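4.2 Does the camera placement result hold up?

The claim we set out to test is a common one in recent two-arm manipulation work: that a policy given wrist cameras in addition to a fixed view will always do at least as well as one given the fixed view alone. We had repeated it ourselves in earlier reports. Having now run the comparison on the Lightfoot controller with a task we know well, we think the claim is weaker than it is usually made to sound, and that part of the support for it comes from how the tables are laid out.

The test cell is the one described in Section 3. Two arms face each other across a black-topped table, and a raised stand between them carries three slotted plastic baskets in yellow, blue and red. Further containers can be put directly on the tabletop in matching colors. The layout was changed from session to session, and a policy that had simply memorized where the blue basket sits should have suffered for it. The stand was also allowed to sit at an angle to the table edges, a small change that we had left out of our September trials and should have included from the start. 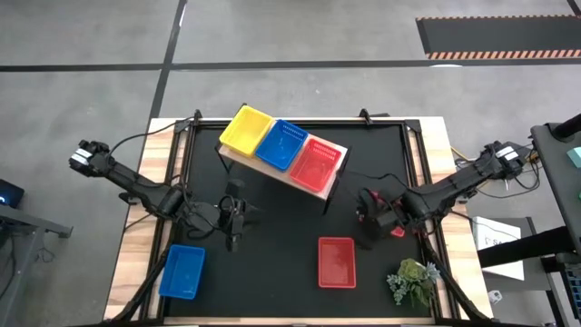 Each trial began with a spoken or typed instruction naming a color and a height (table or stand). An operator reset the baskets by hand between trials. We did not mark the reset positions with tape, and we accept the extra spread in the results that follows from this. Papers that tape the positions report smaller error bars, and we are not convinced that the smaller bars tell the reader anything about the policy.

We compared 4 camera settings: fixed overhead view only, fixed overhead plus a low view near tabletop height, overhead plus wrist views, and all of them together. The controller, the arms and the training schedule were held the same. The Stesora training set was used for all of them, cut to 1000 demonstrations per setting so that no setting had an advantage in data. We did not tune the learning rate separately for each setting. A reader who suspects that one setting was helped by this choice may be right, and we return to the point in Section 6.

The low view deserves a separate word, as it is rarely used and we had expected little from it. From near tabletop height a basket standing in front of the stand hides much of what is behind it. The overhead view separates the same baskets cleanly. What the low view does give is the height of a rim against the stand, a quantity the overhead view has to guess at from apparent size. It also takes in the ceiling lights, whose brightness we had assumed would be a serious problem for the image encoder.
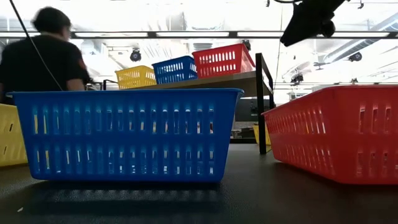

Figure 4. Low view of the cell. Blue, red and yellow baskets on the tabletop, with a second set in the same colors on the stand behind them.

The assumption about the lights was wrong, or at least we failed to find support for it. Masking the upper part of the low image made no difference we could separate from the trial-to-trial spread. Slots in the basket walls were a more stubborn matter. They let light through, and in the low view the pattern of bright gaps changes as soon as the basket is turned a little. We looked for grasp failures that could be traced to this and found 2 that we are willing to defend. Two cases are not a finding. We list them so that others who work with perforated containers can check their own logs.

The wrist views performed best in the final part of the approach, as everyone who has used them would predict. They performed worst in the part that comes before it. While the gripper is traveling, the wrist image sweeps over table, board and container walls, and any basket near the edge of the view is liable to smear. A policy with access to this image can learn to ignore it during travel, but we see little evidence that ours did so reliably. In the combined setting the arm sometimes slowed or corrected its path in midair, a habit that was absent with the overhead view alone.

Close to the container the picture is different. The fingertips, the rim and the inner floor can all fall within a single view, and the gap between the fingers gives a direct reading of whether the rim lies between them.
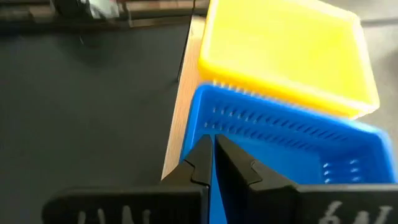 How much this is worth depends on how success is scored. Under the Itano rule, where a trial counts if the named basket is lifted clear at any time before the limit, the wrist settings come out ahead of the overhead setting. Under the stricter Cillby rule, where touching any other basket first ends the trial, most of that lead is gone. We do not think either rule is the correct one. We do think that a paper reporting only the first should say so in its abstract, and ours will.

The fingers themselves are a further source of doubt. The same pair of two-fingered grippers was used throughout, with stepped tips that suit a thin, rolled rim rather well. With flat tips the final approach may need more precision and the wrist view may matter more, or the grasp may fail for reasons no camera can fix. We have not run that comparison. Until somebody does, the size of the benefit reported here should be read as belonging to this gripper and this kind of basket.

Nor can we rule out an operator effect. The 2 operators who collected the demonstrations approached the stand differently, one reaching over the front baskets and the other going in from the side, and the split between them was uneven across camera settings.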